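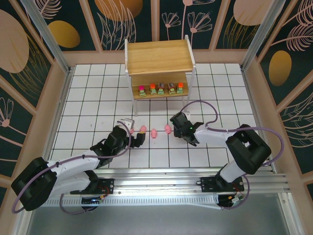
Empezar por la mitad: lo nuevo de Todlow

Los cerditos rosas vuelven a dar que hablar en Pillitz, y con motivo. El equipo de Todlow ha cerrado en septiembre la primera ronda de pruebas de un método de recogida de demostraciones para manipulación con dos brazos, y los resultados son bastante mejores de lo que esperábamos cuando Aliki Chrysikopoulos lo propuso en una reunión que ya se alargaba demasiado. La idea cabe en una frase: grabar muchas demostraciones que arrancan a mitad de la tarea, en lugar de grabarlas todas de principio a fin.

Quienes leéis este boletín desde hace tiempo recordaréis el problema. Cuando una persona teleopera los brazos y completa la tarea entera, lo hace cada vez mejor y cada vez más igual. Al cabo de una tarde, los datos están llenos de agarres limpios y trayectorias preciosas, y la política que se entrena con ellos se comporta de maravilla mientras nada se mueva de su sitio. En cuanto un cerdito se vuelca o queda medio tapado por una pinza, el robot se encuentra en una situación que no ha visto casi nunca, duda, abre y cierra los dedos en el aire y ahí se queda.

Cómo funciona

El procedimiento se llama Fekau (no preguntéis por el nombre, ganó una votación). Primero se entrena una política inicial con un puñado de demostraciones completas. Después se la deja actuar sobre el suelo cuadriculado, con los juguetes colocados de cualquier manera, hasta que el operador ve que la cosa se tuerce. En ese momento pulsa un pedal, los brazos se detienen donde están y toma el mando desde esa misma postura. Lo que se graba es el rescate: recolocar el juguete, apartar el brazo que estorba, volver a intentar el agarre desde otro lado. En cuanto la tarea vuelve a estar encarrilada se corta la grabación, aunque falte la mitad del trabajo.

Ese corte es lo que más nos costó aceptar. Todos teníamos la costumbre de terminar lo empezado, y las primeras sesiones están llenas de rescates que siguen y siguen hasta dejar el último cerdito en su sitio. Panagiotis Xenos revisó ese material y vio que los tramos finales apenas aportaban nada, porque la política inicial ya sabía hacerlos. Al recortarlos, el entrenamiento fue más corto y el comportamiento mejoró un poco. ¡Con menos datos!

La otra pieza es el reparto entre brazos. En cada rescate, el operador marca qué brazo lleva la iniciativa y cuál acompaña, y la política aprende a predecir también esa etiqueta. Parece un detalle menor, pero ha cambiado mucho lo que ocurre cuando las dos pinzas se acercan al mismo objeto. Antes se daban unos codazos tremendos o se quedaban las dos esperando. Ahora una se retira con bastante decisión y deja sitio, y verlo en directo da gusto.

La tarea de prueba

Para medir todo esto usamos la tarea de ordenar: los brazos tienen que recoger los cerditos del suelo y dejarlos en la balda de arriba de la estantería, de pie y sin tirar los cochecitos de la balda de abajo. Los coches están de obstáculo, y son un obstáculo muy agradecido – si un brazo roza la estantería más de la cuenta, alguno se desplaza sobre sus ruedas y queda claro que ese intento no vale. Es más sensible que el umbral de fuerza que habíamos puesto en el controlador y que seguimos ajustando.

El fondo floreado tampoco lo hemos cambiado. Un papel pintado con tanto dibujo pone las cosas difíciles al codificador visual, sobre todo con trazos rosas detrás y juguetes rosas delante, y queríamos saber si el método aguantaba sin recurrir a un fondo liso. Aguanta, con matices que cuento más abajo.

Los números

Comparamos dos conjuntos. El de referencia, Cheon, reúne 572 demostraciones completas grabadas a la manera tradicional. El nuevo tiene 336 grabaciones, contando las iniciales y los rescates, y como muchas son muy cortas el tiempo total de teleoperación se queda en casi seis horas. Las dos políticas comparten arquitectura, resolución de imagen y pasos de entrenamiento.

Con los juguetes bien separados y de pie, las dos rinden prácticamente igual. Eso nos tranquilizó, porque temíamos perder soltura en los casos fáciles. La diferencia llega con los juguetes volcados, pegados entre sí o debajo de una pinza: la política entrenada con Cheon suele encallarse en el primer fallo, y la de Fekau lo intenta otra vez, a menudo con el otro brazo. Hubo un intento en que el cerdito se le escurrió, rodó hacia la estantería, y el brazo derecho lo arrastró hacia atrás con un dedo antes de agarrarlo. Esa maniobra está en los datos, pero hecha con el izquierdo y en otra zona del suelo. En el laboratorio se oyó un aplauso, pequeño pero sincero.

Panagiotis insiste, y tiene razón, en que conviene leer el resultado con calma. Los operadores que grabaron los rescates llevaban meses practicando con estos brazos, y puede que parte de la mejora venga de sus manos. Para separar las dos cosas estamos repitiendo la recogida con personas que no habían teleoperado nunca. Los primeros rescates de ese grupo son más lentos y más torcidos, con pausas larguísimas, y todavía no sabemos si eso perjudica o ayuda.

Lo que aún falla

El punto débil es el momento de soltar. La política coloca bien el juguete, abre la pinza y a veces se retira tan deprisa que lo vuelve a tumbar. Nuestros operadores casi nunca grabaron rescates de esa fase, seguramente porque el error dura un instante y cuesta pisar el pedal a tiempo. Aliki está probando un búfer que retrocede dos segundos cada vez que se pulsa, de modo que el operador pueda retomar desde justo antes del fallo. El retroceso no puede devolver un juguete caído a su sitio, claro, así que de momento hay que recolocarlo a mano siguiendo la última imagen guardada. Es engorroso y se nota en el ritmo de las sesiones.

También vemos errores cuando un cerdito queda casi oculto bajo los dedos. La etiqueta de iniciativa se vuelve inestable y los brazos se la pasan de uno a otro varias veces seguidas. Aumentar la ventana temporal lo suaviza, pero hace más lento todo lo demás.

Y queda el asunto del papel pintado. Al tapar las paredes con una tela gris, las dos políticas empeoran algo, señal de que han aprendido a orientarse en parte con el dibujo. La de Fekau pierde menos. La próxima tanda se grabará alternando fondos, y agradeceremos cualquier retal estampado que tengáis por casa, cuanto más recargado mejor.

Próximos pasos

El código de recogida, con el manejo del pedal y el etiquetado de brazos, estará en el repositorio interno de Todlow en cuanto terminemos de limpiar la configuración de las cámaras. Si trabajáis con otra plataforma de dos brazos y queréis probarlo, escribid a Aliki; nos interesa muchísimo saber si funciona con objetos blandos, que nosotros no hemos tocado. Las sesiones de grabación siguen los lunes por la tarde y hay sitio para quien quiera ponerse a los mandos un rato, con experiencia o sin ella.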